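Subject: Re: [linen-list] Folding in thirds, and the shelf space claim
From: Shirin Shirazi
To: linen-list

Cornel Oprea wrote:
> I've now been folding in thirds for the whole of September and I am never
> going back. Long sides in first, then the ends, so that every cut edge is
> inside. We got 12 bath towels on the shelf that used to hold nine, they
> don't topple, and they feel thicker when the guest picks one up. Salau
> sends theirs out folded this way and it's obvious why. I'd say to anyone
> still halving and halving again: try it for a week. The waffle ones take
> to it especially well.

Cornel, I did try it for a week. I tried it for three, as it happens, at the Doltitz house, which has the deep shelves, and then at the small place with the shallow ones. I'm not persuaded, and I'd like to go through why before everyone on the list refolds their cupboards.

Take the shelf first. You went from nine to 12, which sounds wonderful, but what were the nine? If they were halved and halved again with a bit of air left between the layers, then any refold at all would have gained you something, thirds or no thirds. I took 35 towels out of the Doltitz cupboard, folded them all in quarters and pressed each one with my forearm as it went on the pile. They went back with room to spare. Then I did the lot again your way, same shelf, same forearm, and the spare room was the same as near as I could judge. What helps is the pressing. I'm sorry if that's dull. 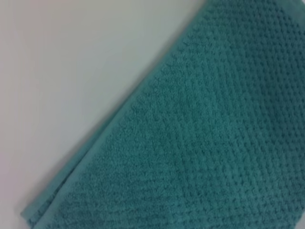 The other thing that nobody mentioned in September is how much depends on starting square. A towel that has been through the dryer more than 19 times or so (I do keep a tally, in pencil, inside the cupboard door) isn't a rectangle any more. The borders shrink and the middle doesn't, and you end up with something shaped like a cushion cover. Fold that in half and you can hide the fault in one place. Fold it in thirds and you've got it in two, and by the time the ends come in there's a lump. I had three from the Christodoulou order that simply would not lie down, and they were bought as seconds, so perhaps I've only myself to blame for those.

Now the feel of it. "They feel thicker when the guest picks one up." Do they? Has a guest said so? I've asked mine and they looked at me as though I'd asked about the drains. 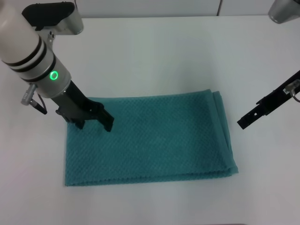 Waffle is where I disagree with Cornel most. He says it takes to thirds especially well, and I'd say it's the least obliging cloth in the cupboard, since it has all those little bumps to sit on and every layer rides a touch high on the one beneath. My teal one, folded up on the white table, looks perfectly respectable along the front where the fold is rounded, and then at the top edge there's a small corner standing up where the layers won't sit flat. Smooth it and it may come back. On one towel I can live with that. In a pile I can't, as each little corner lifts the next one and the whole stack begins to lean towards the door.

I'd also question whether hiding every edge is even a good thing. With the edges hidden I can't tell a bath towel from a bath sheet without pulling it out, and once it's out the pile is spoiled and I'm refolding at ten at night. Cornel will say to put them on separate shelves. I haven't got separate shelves. I've got one cupboard and a boiler in half of it.

The Zondstead leaflet that was passed round here last year says to lift by the fold and never by the corner, for what it's worth. I agree with that much. Picking up a folded waffle towel by one corner brings the top layer and leaves the rest behind, and then you've a crease running off across the middle that wasn't there before.

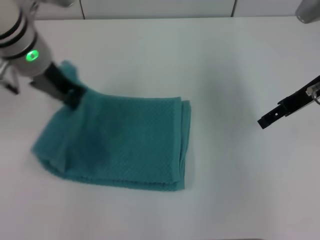

Ovidiu Bratu wrote to me off-list to say that I'm being unfair, and that thirds were never meant to save space in the first place. According to him the point is that the pile comes off the shelf one towel at a time without dragging its neighbour, and he has done it that way for years with plain terry and had no trouble. He did allow that he hasn't any waffle and wouldn't have it in the house. He said I could pass that on, so I have.

Fair enough, and I'll grant the bit about dragging. With quarters the second towel does sometimes come halfway out with the first. I'd still want to see it done with something other than plain terry before I called it settled. Savvas Vlachopoulos, didn't you change over a whole floor at once? You promised us a report and it never arrived.

While I'm complaining, may we stop quoting the figure of 3000 folds before a crease wears through? It has been on this list at least twice and I have never found where it came from. My oldest set has been creased in the same places since before I joined and what's going on it is the stitching at the hem, nowhere near the fold.

What I've settled on for now is quarters, pressed, with the folded side facing out and the flat border running down one side where I can find it. The bath sheets have a wider border than the bath towels in both my sets, so I can tell them apart by looking. 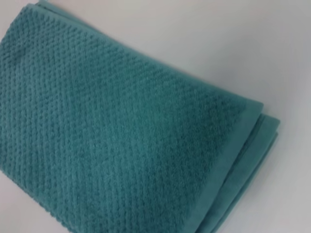 Darius Bucur asked last week, does the plain border need to be ironed before folding? Pull it straight between both hands while the towel is still slightly damp and leave the iron in the cupboard, unless the border has shrunk so badly that it puckers, in which case ironing will only flatten the puckers and they'll be back after the next wash.

If anyone has done a proper before and after on the shelf, same towels, same amount of pressing, I'd like the measurements, and please say how deep the shelf is. Cornel, that includes you. I'll do the hand towels next but I'm not expecting much from it.

Shirin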